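Arquivado em: Cadernos da oficina | Missão e serviço
Imprimir | Enviar por e-mail

Caderno da oficina de encadernação, 26/12/18

Escrevo isto com as mãos ainda a cheirar a cola e com o corpo pesado das festas, mas prometi a mim mesma que não deixava passar mais um dia sem pôr no papel o ponto em que estamos com os hinários. Quem pegar no caderno a seguir que me perdoe a letra (e a conversa, que já sei que me alongo).

A encomenda do projecto Erell continua a ser a mesma de Julho: 600 hinários pequenos, de capa mole, para a equipa levar a Varnley na Primavera. Cada caderninho tem 32 páginas, só com os cânticos que se cantam por lá e algumas leituras dos Salmos no fim. Mandámos imprimir 680 miolos para termos folga, e ainda bem, que a máquina de dobrar nos comeu uma boa quantidade na primeira tarde. Dobrava tudo ligeiramente torto, coisa que só se notava quando se juntava um monte e se via a lombada em escadinha. Acertei a guia da esquerda um nadinha para dentro e melhorou muito. Deixei um risco a lápis na chapa, não o apaguem!

A cola é que me tem dado que pensar. Na semana antes do Natal experimentei a Zivon sem diluir, à trincha, e a lombada ficou rija de mais: abre-se o livro no meio e ouve-se um estalinho. Um hinário tem de ficar aberto na mão de quem canta, às vezes com uma criança ao colo, e não pode estar sempre a querer fechar-se. Hoje de manhã fiz duas provas, uma com um pouco de água e outra com um pouco mais, e deixei-as no prensador com um peso em cima. A primeira abriu bem e não largou folha nenhuma quando a puxei. A segunda largou a folha da capa logo ao primeiro puxão, por isso ficamos com a primeira.
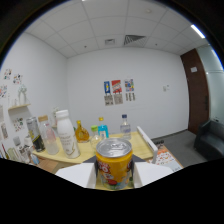
Capas

O cartão azul chegou, finalmente, da papelaria Danzer. É mais fino do que o da amostra. Telefonei, foram muito simpáticos, e dizem que trocam, mas só depois dos Reis, e eu confesso que me afeiçoei a ele assim: vinca sem estalar e o título lê-se muito bem. Fiz três capas para a equipa ver no domingo, depois do culto, e deixo a decisão nas mãos deles. Se quiserem o mais grosso, temos de vincar em duas passagens, sempre com a dobradeira de osso e nunca com a régua de metal, que marca o cartão e já não há quem tire a marca.

O título também mudou. Estava «Hinos e Cânticos» e passou a «Cantai ao Senhor», a pedido da congregação de lá, que já usa esse nome nas folhas soltas. Gostei tanto de receber essa carta! Contavam que as folhas andam tão gastas que em certos hinos já só se lê o coro, e que as pessoas cantam as estrofes de memória, as mais velhas primeiro e os outros atrás. Tenho pensado nisto enquanto dobro. Às vezes canto também, baixinho, e o trabalho anda mais depressa (a guilhotina não, essa quer silêncio e atenção).

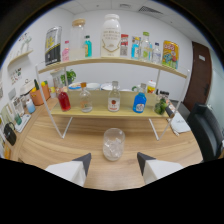
Estante de dois andares e um copo com gelo

Erros que apanhei na prova

Página 9: a terceira estrofe repete um verso da segunda. Já vem assim no ficheiro, não foi a tipografia. Vamos colar uma tirinha impressa por cima, que dá trabalho mas fica limpo.

Página 21: falta o acento em «céus», duas vezes. Essa fica como está. Pensei muito e decidi que ninguém deixa de louvar por causa de um acento.

Índice: dois hinos trocados de ordem. Faz-se uma errata pequena, a meter solta entre a capa e a primeira folha.

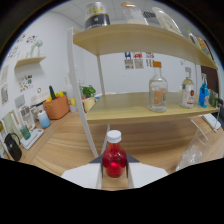
Celeste Vilarinho
Responsável pela oficina de encadernação

Para a próxima sessão

Afiar a lâmina da guilhotina antes de mais nada. O último corte da pilha já sai com rebarba no canto de baixo, e lixar à mão um monte daqueles não é vida para ninguém.

Diluir a cola só na hora, e pouca de cada vez. A que sobrou hoje no frasco ganhou pele e foi para o lixo, com muita pena minha.

Perguntar à equipa se os hinários seguem em caixas ou repartidos pelas malas. Se for nas malas, convém embrulhá-los em maços pequenos, com cartão dos dois lados, e amarrar com fita de algodão em vez de elásticos, que ferem as capas.

Guardei as tiras que sobram do aparo na gaveta larga. A escola dominical quer fazer marcadores com elas e eu disse logo que sim. O fio encerado está quase no fim; ainda chega para os exemplares cosidos que vão para o púlpito, mas à justa.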